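Ticket: Rolling monitor stand pulls to the left and the screen sits crooked
Opened by: Wanting Hou, Homville site, ground floor 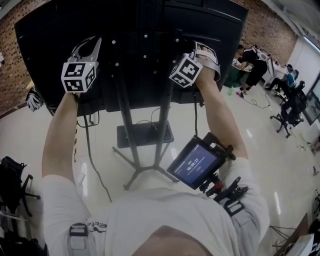

Page 2 of 2

February, continued from page 1

Wanting, 9:10 a.m.
Tried everything on Peiyu's list from page 1. Tray shelf is empty, casters are clean, no hair or tape wound around the axles. It still drifts left when I push it over the tile, and the screen still leans. Good news though, I found out the lean is separate from the drift! With the stand parked and me holding the screen level, the poles don't move at all. So the lean has to be up at the bracket.

Peiyu Duan, 9:40 a.m.
Great find, that saves us a lot of guessing. Could you check the screws where the bracket meets the back panel? Only the ones that carry the bracket, please. Leave the small white ones alone. Snug them by hand first, then a quarter turn each, going corner to corner.

Wanting, 10:25 a.m.
Done. Top left was so slack I could spin it with a fingertip. Screen is level now, checked with a 60 cm level on the top edge. Looks wonderful. Drift is the same.

Eero Hämäläinen, 10:50 a.m.
Jumping in, we had this on a Mottram stand upstairs. One caster stem hadn't been pushed all the way into its leg, so that corner rode high and the whole thing steered itself. Lay the stand down before you look (monitor OFF first, two people, blanket on the floor) and press each stem until it clicks.

Wanting, 1:15 p.m.
Eero, you were right! Front left, sticking out by the thickness of a coin. Zoi helped me tip it over and it went in with one good shove of the palm. We rolled it from the brick wall to the far door and back, hands barely on it, and it goes straight as anything. I'm so pleased with this. It even turns nicely on the spot now.

Peiyu, 1:30 p.m.
Lovely work, both of you. Please check the bracket screws again after a week of rolling. Spare casters are in the Flarkell drawer if that stem ever works loose.

Status: solved
Left open: cable clip for the lower pole, moved to its own ticket (no. 250)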